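Vokach opens its children's clothing swap in April

I'm Theda Sauerland, and I'm so pleased to finally tell you that the Vokach clothing swap opens its doors this April! We've taken over the old Tonent shop on Mizuno Street, and we already have 978 pieces of kids' clothing and bedding sorted and waiting for new homes.

It started with Kazue Koyama and me trading bags of outgrown pajamas over the fence. Then Minoru Kinoshita joined in, and before long my hallway was impassable – my husband still brings it up.

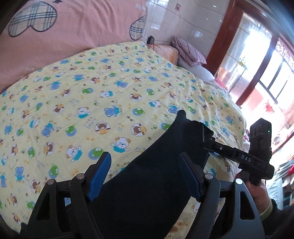 Sorting at home is the part people ask me about most. I do mine on the bed, one child's room at a time, and I go by feel as much as by size. Dark things go over something light, like a pale yellow quilt with little bears all over it, and then even a plain navy piece shows its lint and worn patches right away. Anything too tired for the racks goes in our rag bin, so bring that too.

Bring up to 30 items per family, washed and folded please, and take home the same number. Sizes run from newborn to age 11. Doors open at 8 in the morning, and Wiremu Cosgrove will have the coffee on (and the good muffins, if you're early).

For questions or to drop off bigger bags, ask for Tin-yau Yip at the Vokach front desk.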